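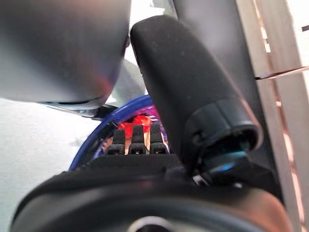
Posted by Ieva Rebane on Jun 12, 2018 | Days Out | 3 comments

I had been meaning to get to the Cuvano open day for years, and every time something came up (a cold, a christening, and once simply getting the wrong week), so when Olga Bustos rang to say she had a spare seat in the car I said yes before she'd finished telling me what time we'd have to leave. It was early. We had flasks.

Cuvano is at the far end of Grilevness, past the allotments, in a long low building that used to be a dairy and still has the sloping floor to prove it. They make kitchen and pantry things there, bread crocks and storage jars and those heavy mixing bowls my mother had, and on open day you can wander through nearly all of it at your own pace, with tea at the end.

We began in the glazing room, where Mudassar Lodhi was showing people how to dip a bowl and turn it so the glaze runs evenly to the rim. He made it look like nothing at all. Olga had a go and came away with glaze up to her elbow and a bowl that he very kindly called "lively". I stuck to asking questions, of which I had plenty, and he answered every one of them, even the one about dishwashers, which I imagine he gets all day long. (Yes, but not the old ones with the gold line.)

After that it was the drying shelves, lovely and warm, and then the packing room, which I hadn't expected to enjoy half as much as I did. Each order is wrapped in paper, nested smallest to largest and settled into straw, and there is a knack to the corners which Sveva Santoro has been teaching newcomers for seven years. She let us pack a box each. Mine took so long that a small queue formed behind me, all very good about it, and I've since rewrapped my own Christmas dishes her way and got them into one box where there used to be two!

Lunch was in the old churn room, lentil soup and a very good seeded loaf, and almost 416 people had been through by then according to the lady on the soup. I can believe it. Do go before noon if you want a chair.

The seconds shop is at the back, by the car park. I bought a lidded jar with a wobble in its foot and a plain brown pie dish, and Olga bought six egg cups, though she lives alone and doesn't much care for eggs.

There is another open day in August. Parking is free but the field is soft at the bottom end, so keep to the hedge side if it has rained.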